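Re: [trorgate-list] Workbench clearout, who's keeping what?

Thaddäus Holzer wrote:
> Before I sort the back bench, does anybody still need
> the yellow edging? I have 21 feet of it left over.

Oh yes please, don't toss it! I want a strip down the side of my bench too, so small bolts quit rolling off onto the floor (I lost another one Tuesday, still looking). I can swing by with the Nultthorpe crate and take the whole lot. 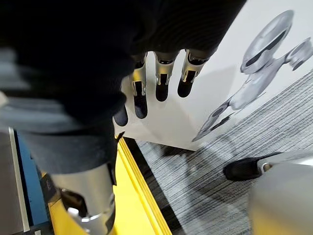

Also – if the blue panels are going, put me down for two. I'll trade you my spare Stisix clamps for them, they're just sitting in a drawer.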